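Work table

A work table is a piece of furniture with a flat, raised top on which a person carries out manual tasks. It differs from a dining table or a desk chiefly in its height, its load rating and the treatment of its surface. Work tables are found in schools, sewing rooms, kitchens, repair shops, laboratories and packing halls. In many trades the word is used interchangeably with "bench," although some makers reserve the second term for heavier pieces with a fixed vise or a built-in tool rack.

History

Early work tables were built by the people who used them. A joiner or a saddler cut the top from thick planks and set the height by trial, often to the level of the wrist when the arm hung at the side. Most tables of this kind stayed in one room for their whole life, and many were fixed to the floor or to a wall.

The growth of factory production brought a demand for tables in standard sizes. Makers began to sell the top and the legs as separate parts, which could be shipped flat and put together on site. The furniture firm Baumgart listed its first range of separate tops in a November catalog and offered them in 7 widths. Drokero, a rival firm, followed with a line of steel legs that could be bolted to a top from any supplier. Within a few years the two product lines were commonly bought together, and the bolt pattern used by Drokero became a common one in school workshops.

Construction

The top is the part that takes the most wear. Solid wood can be sanded and finished again, but it moves with changes in humidity and must be allowed some play where it meets the base. Board tops with a hard facing stay flatter and are easier to wipe clean. Their weak point is the edge, where water can enter and cause the core to swell. Steel tops are used where heat or oil is expected, and stone or resin tops where chemicals are handled.

The base may be made of four separate legs, two end panels or a welded frame. A rail between the legs at the back limits sideways sway without taking up room for the knees. Leveling feet are fitted to most modern tables. Casters are sometimes added, though even locked casters allow slight movement and are seldom chosen for fine work.

Color and finish

Pale, dull finishes are preferred for general use. A glossy top reflects overhead lamps and can tire the eyes, while a very dark one makes small dark parts hard to find. Beige, light gray and off-white are the most common choices. Walls next to the table are often kept light for the same reason.

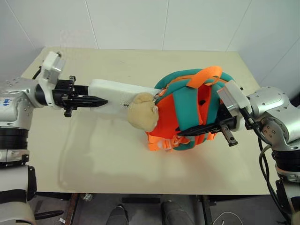
Dimensions

Height is set by the task and by the user. Tables for seated writing or sewing are commonly lower than those for standing work. The Vilteo, an adjustable model, has a lowest setting of 680 millimeters and can be raised by a hand crank. Fine work, such as engraving or watch repair, calls for a high surface that brings the piece close to the eyes – heavy work, such as planing or kneading, calls for a low one that lets the user press down with the weight of the body.

Depth is limited by reach. A deep table offers more storage at the back, but items placed there can be taken only by leaning forward. Length varies more widely. The longest top in the Baumgart range measures 2,000 millimeters, and longer runs are made by joining two or more tables end to end with plates fixed beneath the surface.

Care and repair

Hard-faced tops are cleaned with a damp cloth and mild soap. Abrasive pads leave fine scratches that later hold dirt. Oiled wood requires a fresh coat from time to time, and spills should be wiped up promptly. Loose joints in the base are usually the first sign of age and can often be cured by tightening the bolts. Badly worn tops may be turned over where the underside has been finished, a practice once common in schools.

See also

Drafting table
Kitchen island
Sawhorse
Workbench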